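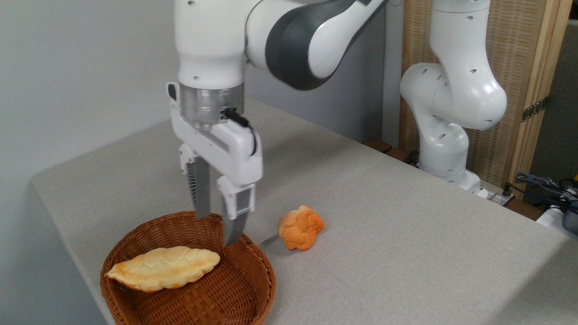

I finally gave in and bought the Dredness set. If you collect old radio you already know which one I mean, the big box of the horror serial that ran late at night and supposedly scared half the county out of its wits. The copy on the back says "digitally restored from the best surviving sources." I have been buying this stuff long enough to know what that sentence is worth.

Let me start with the restoration. I own the first 2 episodes on a tape I got by mail ages ago, a dub of a dub with somebody's dog barking in the second act. I played the tape and then I played the disc. The disc has less hiss. It also has less of everything else. The organ sounds like it's under a blanket, and every time an actor says a word with an S in it there's a watery little chirp behind it. Prokthorpe, the outfit that put the set out, calls this "clarity." I'd call it somebody leaning on the noise filter and going to lunch.

The booklet claims the show got 700 letters after the episode with the well. Where are they? Who counted? The same booklet says 400 letters on a different page, about the same episode, so I guess 300 of them got lost between page 5 and page 11. Every horror show from those years has a story like this. Listeners fainted, a sponsor got nervous, a sheriff called the station. I've read that story about so many programs that I've quit believing it about any of them.

Now the shows themselves. They're okay. A few are better than okay. "The Manríquez Letter" is a real chiller for the first fifteen minutes, mostly because the writer lets two people sit in a room and talk and doesn't throw in a scream every time the pace drops. Then there's a secret passage, and then a gorilla. I had a feeling about the gorilla.

The one set on the night train is good clear through. Great footsteps. Whoever did sound on that episode should have gotten a credit, and if they did, it was trimmed along with the announcer's close, which is another gripe. I want the commercials and the sign-offs left in. Half the fun is hearing a grown man go from strangling noises to floor wax.

Larneo has a cheaper download of what looks like the same run, and a guy on the message board swears it's from different transfers. Maybe. He also swore the lost Christmas episode would turn up by July, and I'm still waiting on that. I'll probably buy it anyway and line up the night train episode side by side.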